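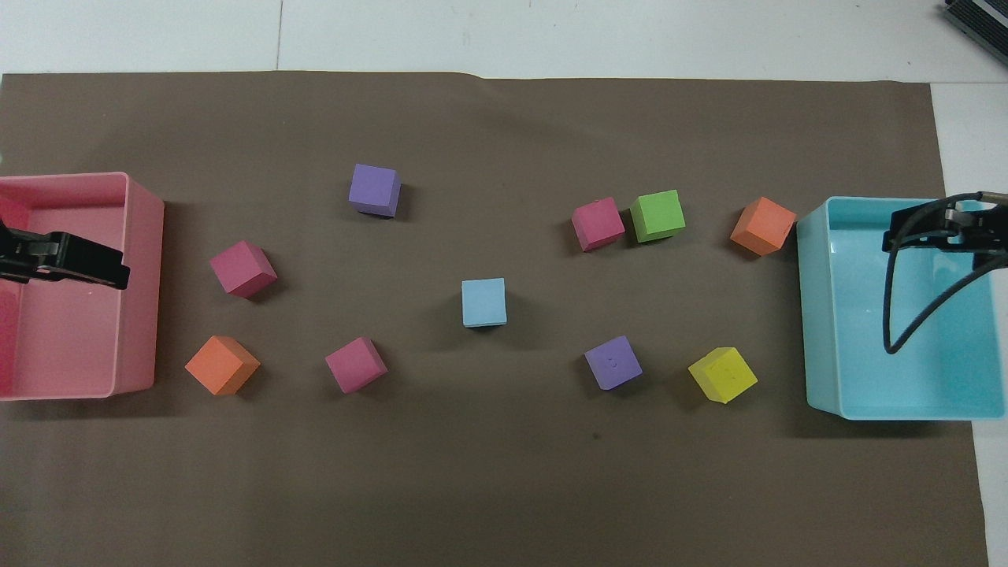 A pink plastic bin on brown paper.

Kemelon sorting plan promises savings, but the math is thin

Kemelon households will be asked to split their trash into three bins starting in June, under a plan the town council passed this month with little debate and even less paperwork.

The town says the change will cut its landfill bill by 16 percent in the first year. It has not said how it reached that number. The handout given to residents before the vote ran to a single page and listed the figure once, in bold type, with no source under it.

Festis, the company that won the hauling contract, will supply the bins and run the trucks. Each household will pay a $125 setup fee, which the town is calling a deposit. A deposit is normally something you get back. The contract, which is posted on the town website, says the money will be returned "upon program close," and the program has no closing date.

Residents who spoke before the vote mostly wanted to know where the third bin would go. Many of the older row houses near the rail line have no side yard and a front step that is barely wide enough for two. The town's answer was that people in tight spots could apply for a smaller size. No form for this is available yet, and the town office could not say when one would be.

The savings claim appears to lean on a trial held last year in the Pirzada neighborhood, where 177 homes sorted their trash for 6 weeks. The town's own summary says the trial "showed strong support." It also says, farther down, that homes were picked from people who signed up. Those are the neighbors most likely to rinse a yogurt cup. Whether the rest of Kemelon will do the same is an open question, and the summary does not try to answer it.

Nor does it say much about what happens after pickup. Glass and metal will go to the transfer station on the county road, as they do now. Food scraps are supposed to go to a composting site that Festis has yet to build. Until it opens, the scraps will be collected separately and then taken to the same landfill as everything else. The town confirmed this when asked, and said residents should get used to sorting in the meantime.

Perhaps they should. Sorting trash is hardly a wild idea, and other towns do it without much fuss. Kemelon's landfill costs have gone up every year for a while, and doing nothing has a price too. But a town that wants people to pay up front and change their habits ought to be able to show its work.

The contract allows for a review after one year. It will be carried out by Festis, which will send its findings to the council. Missed pickups are to be reported by phone, and the number will be printed on the bin lids.

Bins will be dropped off street by street, beginning with Pirzada. Households that do not want one will be billed the setup fee all the same.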